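From: Ulla Strömberg
To: Parkcombe supporters list
Date: February 20, 2022
Subject: Re: Coach to Pornside for the cup replay

Edmund Głowacki wrote:
> Does anyone know if the coach is still going from the ground? I heard
> we'd been moved to the station car park. Also, can I bring my
> grandson? He's 2 and sits on my lap.

Hello Edmund, and hello all,

Lovely to hear from you, and of course bring the little lad, though Leszek says the coach firm will want him in a proper seat with a belt, so please book him one and bring his car seat along. We're still going from the ground, by the turnstiles on the Gitport road. The station car park was for the November trip, and I think my old message has been doing the rounds again (sorry!).

We've sold 28 seats so far, and Pornside have given us 200 tickets behind the far goal, so there's plenty of room if you've been dithering. I know the first match was a bit of a slog, but Janaka is back from his ban and I thought we looked much livelier once Danuta's boy came on down the left.

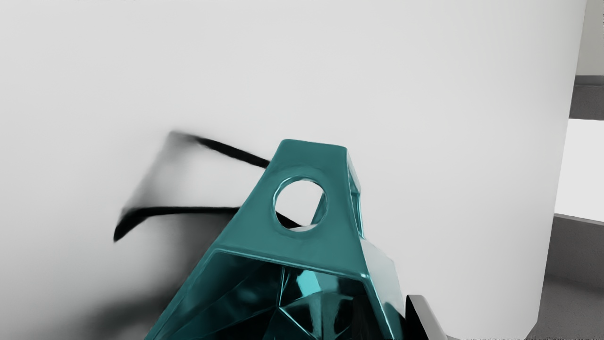
If you're driving yourself, leave good time for the bridge, as we sat there for ages last season and missed their first goal, not that I minded missing that one. Flasks are fine on the coach, but no hot food please.

See you there, scarves on,
Ulla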